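Unit 3: Evaluating a Packaged Gripper Kit for Tube Handling
Course handout, Laboratory Automation
Instructor: Hanna Prokopenko
Revised April 28, 2023

3.1 Scope

The unit covers the Narnero fingertip kit, sold by Bidska as an add-on for small two-finger grippers. It is treated the way a purchasing review would treat it: what is in the box, what has to be supplied by the lab, and what must be shown on the bench before the kit is accepted. Arm selection was covered in Unit 2 and is not repeated.

3.2 Terms

Finger: the replaceable part that bolts to the gripper's mounting block.
Pad: the textured strip on the inner face of the finger. The pad is a wear part and is ordered separately from the finger.
Stroke: the change in the gap between pads from fully open to fully closed.
Pregrasp pose: the wrist position from which the final approach begins, fingers open.
Standoff: the distance from the pregrasp pose to the grasp pose, measured along the approach.

3.3 What the kit includes

Two fingers, two pads, screws, a wrist camera bracket and a setup file. The camera and cable are not included. The setup file holds finger length and open width only. It holds nothing on the rack, so rack geometry has to be taught at each site. Wyn Penry's notes from last term list this as the most common source of lost time, and the point still stands.

3.4 Pads and glass

A raised-diamond pad touches a round tube along a narrow band. Grip then depends more on closing force and pad condition than on pad area. Dust in the texture lowers friction and is hard to see from the front. Inspect pads under a side light before each session. Brush along the diagonal of the pattern; do not use solvent until the supplier has confirmed the pad material in writing.

Replace both pads together. A new pad against a worn one shifts the tube toward one side during lift, and the error shows up later as a missed hole on insertion.

3.5 Acceptance procedure

Set the rack parallel to the back wall and mark its base position with tape outside the work area. Teach the pregrasp pose from the right end of the rack. Run 28 picks from assigned positions, then 28 returns to the same positions. Record each run as complete, regrasp or stop. A tube that leans in its hole after return counts as complete if the next pick succeeds without a change to the pose.

Do not edit the pose between runs. If an edit is needed, the series starts over and the first series is kept in the log. Kyrylo Stelmakh will check logs for this.

3.6 Start views

The wrist camera view is saved with the fingers open before motion starts. Compare rack contents with the run sheet at this point — a wrong rack state makes the rest of the record useless. 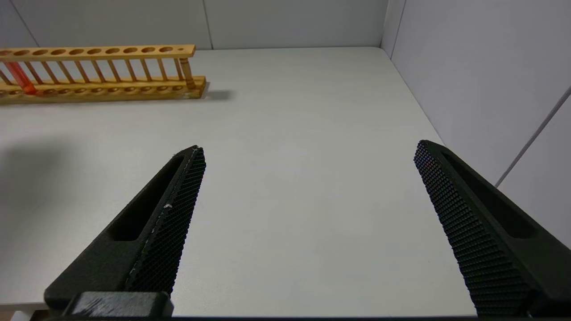

Fingers open, red-orange tube toward the left of the rack.

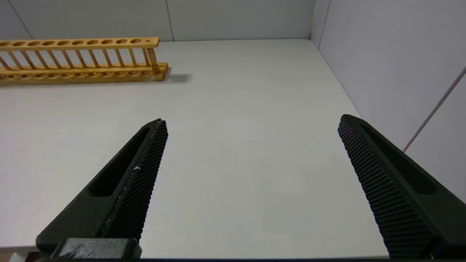
No tubes in the visible part of the rack. 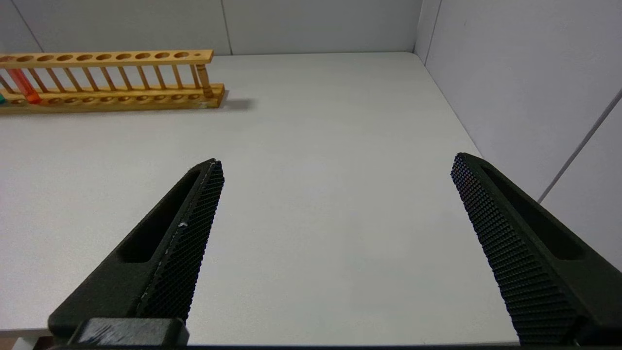
3.7 Known limits

The bracket places the camera close to the fingers, so the near part of each finger is always in view and takes up space that could show the rack. Moving the wrist back recovers some of it at the cost of a longer standoff. Ladi Etim's group chose the longer standoff and accepted slower cycles. Either choice is allowed in the lab report if it is stated.

The kit has no force readout. Closing force is set as a percentage of the gripper's own range and does not carry over from one gripper model to another.

3.8 Assignment, due in May

Submit the log, the saved start views and a recommendation of no more than 400 words: buy, buy with conditions, or decline. Name the conditions. Price may be mentioned but is not grounds for a decision in this unit.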